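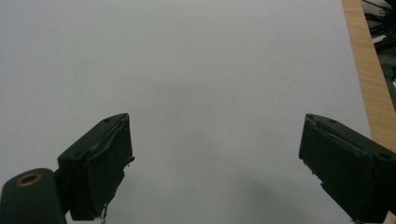
Minutes of the Telledmont Paper Conservation Group, 6 June 2026. Anselmo Fontes chaired. The minutes of the previous meeting were approved without change. Discussion opened on interleaving stock for the Antwi map collection. The current supply is nearly exhausted, and 400 sheets will be ordered from Prirell. The chair asked that each sheet be checked on both faces before use. A plain pale sheet with a single dark speck near the center is to be set aside for packing and kept out of the map folders. Sheets with no marks go to the folders directly.

Storage conditions. Relative humidity in the map room reached 55 percent on 4 days during the period. The Wuvent unit was serviced and its filter replaced. Readings will be logged twice daily until November – the log sheet stays by the door.

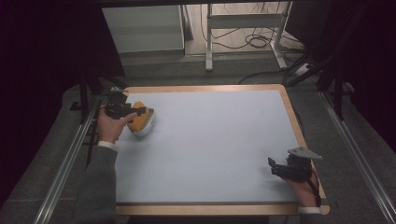
Work surface with light wooden border.

Folder replacement. Of the folders inspected, 165 need new ones, mostly for split spines. The larger size does not fit the lower drawers, and Mr. Fontes will obtain a price for a narrower pattern. No decision was taken on relabeling.

Other business. The request to lend two county maps was deferred pending a condition report. Keys to the plan cabinets are to be signed out in the book.

Next meeting: date to be circulated. The meeting closed at noon.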